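카테고리: 워크숍 진행 > 아이디어 발상

브레인라이팅 회의 진행하는 방법

2023년 10월 18일 | 글 Graham Dawber

브레인라이팅은 참가자가 말 대신 글로 아이디어를 내고, 종이를 옆 사람에게 넘겨 이어 쓰게 하는 방식이다. 목소리 큰 사람이 회의를 끌고 가는 팀, 직급 차이가 있는 팀에 잘 맞는다. 지난 4월 Skultis 제품팀과 했던 순서를 기준으로 정리했다.

준비물

- A4 용지 (1인당 2장, 가로로 사용)
- 굵은 펜. 볼펜은 글씨가 작아져서 나중에 벽에 붙였을 때 읽기 어렵다
- 타이머
- 투표용 스티커

인원은 여덟 명까지가 적당하다. 더 많으면 두 조로 나눈다. 조를 나눌 때는 같은 부서 사람끼리 앉지 않도록 진행자가 미리 자리를 정해 둔다.

1단계. 질문 정하기

질문은 회의 전날까지 한 문장으로 확정한다. "고객 경험을 어떻게 개선할까"는 너무 넓다. "처음 가입한 사람이 첫 주문을 하기까지의 단계를 어떻게 줄일까" 정도로 좁혀야 쓸 거리가 생긴다. 확정한 문장은 모든 종이 맨 위에 미리 적어 둔다.

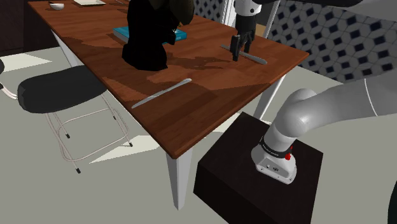 질문 안에 해결책이 들어가 있는지도 확인한다. "앱 알림을 어떻게 더 잘 보낼까"라고 물으면 알림 얘기만 나온다. Craddock에서 처음 진행했을 때 이 실수를 했고, 나온 아이디어의 대부분이 알림 문구였다.

2단계. 첫 번째 쓰기

타이머를 7분에 맞춘다. 각자 종이에 아이디어를 세 개 쓴다. 한 칸에 하나씩, 문장으로 쓴다. "쿠폰"처럼 단어만 적으면 다음 사람이 이어 쓸 수 없다. 이 시간에는 대화하지 않는다. 질문이 있으면 진행자에게 손을 들고 작은 소리로 묻는다.

3단계. 넘기고 이어 쓰기

종이를 오른쪽 사람에게 넘긴다. 받은 사람은 앞사람의 아이디어를 읽고 그 아래 줄에 세 개를 더 쓴다. 앞의 내용을 발전시켜도 되고, 새로 써도 된다. 지우거나 평가를 적는 것은 안 된다. 시간은 첫 번째와 같게 한다.

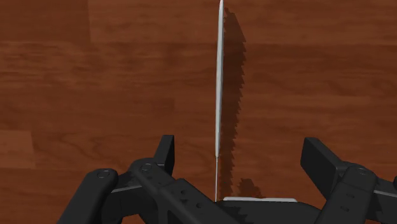
세 번째 차례쯤 되면 속도가 떨어진다. 읽을 양이 늘어났기 때문이므로 시간을 2분 더 준다. 빈칸으로 넘겨도 괜찮다고 미리 말해 두면 억지로 채우는 일이 줄어든다. 네 번 돌리면 보통 충분하다.

4단계. 정리와 투표

종이를 모두 벽에 붙이고 10분 동안 돌아다니며 읽는다. 비슷한 것은 펜으로 같은 기호를 표시해 묶는다. 그다음 한 사람당 스티커 세 장을 붙인다. 의사결정권자는 마지막에 붙이도록 한다. 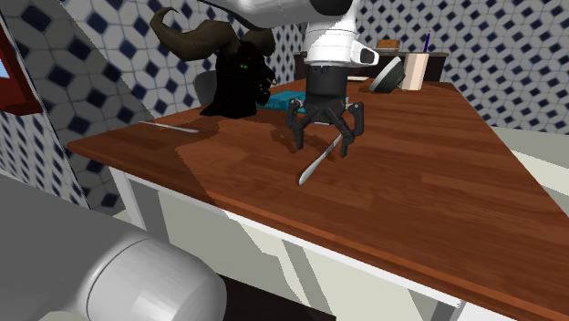 표를 많이 받은 아이디어는 담당자와 다음 행동을 그 자리에서 적는다. 우리는 Drikeo 보드에 바로 옮기는데, 스프레드시트를 써도 된다. 표를 못 받은 종이도 사진으로 찍어 보관한다. Perkar 프로젝트의 예약 화면은 투표에서 떨어졌던 종이에서 나왔다.

원격으로 할 때

공유 문서에 참가자 수만큼 표를 만들고, 신호에 맞춰 다음 표로 이동하게 한다. 다른 사람의 커서가 보이면 신경이 쓰이므로 커서 표시는 끈다. 화상회의는 켜 두되 마이크는 끈다.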